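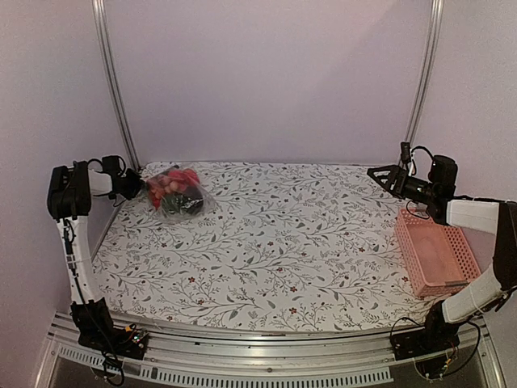 4. Warping Your Wesham Loom for the First Time

Warping means putting the long threads on the loom, and it's the part most new weavers worry about. Please don't! It goes slowly the first time and much faster the second, and by the end of this section you'll be ready to throw your first row. Samah Chraibi, who wrote the original Wesham booklet, still warps every new loom this way before it leaves the shop.

Before you start you will need:
The assembled loom (see Section 3)
The 30-inch heddle, the warping peg and both clamps
One cone of Ceka cotton for the warp
The flat threading hook
Scissors, masking tape and a roll of brown paper

Any sturdy table will do. Patterned cloths are fine under the loom, but pull them tight first, or the clamps will drag the cloth along when you tighten them. If your table has a lip deeper than the clamp jaw, use the Ollwood stand instead and skip to step 2.

1. Set the loom on the table with the back beam facing away from you and lined up with the table edge. Clamp both sides. Give the frame a gentle tug – it should stay put.

2. Fix the warping peg to a second table or a solid shelf, straight out from the middle of the back beam. The distance between the peg and the back beam is the length of your warp. For a practice scarf, 7 feet is a nice generous length that leaves plenty to play with.

3. Place the heddle in the neutral slot. Find the center of the heddle and tie a bit of colored yarn there. Measure half your scarf width to each side and mark those two spots as well.

4. Put the cone on the floor behind the loom. Tie the end of the cotton to the back apron rod with a double knot, level with your right-hand mark.

5. Push the hook through the first slot from the front, catch a loop of cotton, and pull it through. Walk the loop to the peg and drop it over.

6. Go back and do the same with the next slot. The yarn goes over the apron rod one time and under it the next. Keep going until you reach the left-hand mark, then cut the cotton and tie it to the rod.

Note: Aim for even loops, not tight ones. A tight loop next to a loose one will show up later as a ripple in the cloth. If you have a helper, ask them to stand at the peg and call out when a loop looks slack.

CAUTION: A warp stretched across a room is very easy to walk into. Keep children and pets out until the threads are wound on.

7. Cut the loops at the peg end and hold the whole bundle in one hand. Comb it with your fingers. Lovely, isn't it?

8. Wind the warp onto the back beam, slipping brown paper between the layers as you go. Stop every few turns and pull the bundle firmly toward you. Leave almost 5 inches hanging in front of the heddle.

9. Each slot now holds two threads. Take one out and thread it through the hole beside the slot, always working in the same direction. Do a small group at a time and tape the finished ends together so they can't slide back out.

10. Tie the ends to the front apron rod in small bundles, starting in the middle and working outward. Make the first half of each knot only, go back and even out the tension with your palm, then finish the knots.

CAUTION: Always hold the beam handle before you release the ratchet. A loaded beam can spin back and pinch your fingers.

Checking your work

Lift the heddle, then lower it. You should see a clear gap between the two layers of thread each time. A thread floating in the middle has usually missed its hole; untie that bundle, rethread it and tie it back.

Weave three rows with thick scrap yarn and beat them down together. The gaps between the bundles will close up. When they do, wind your Saber shuttle and turn to Section 5 for plain weave.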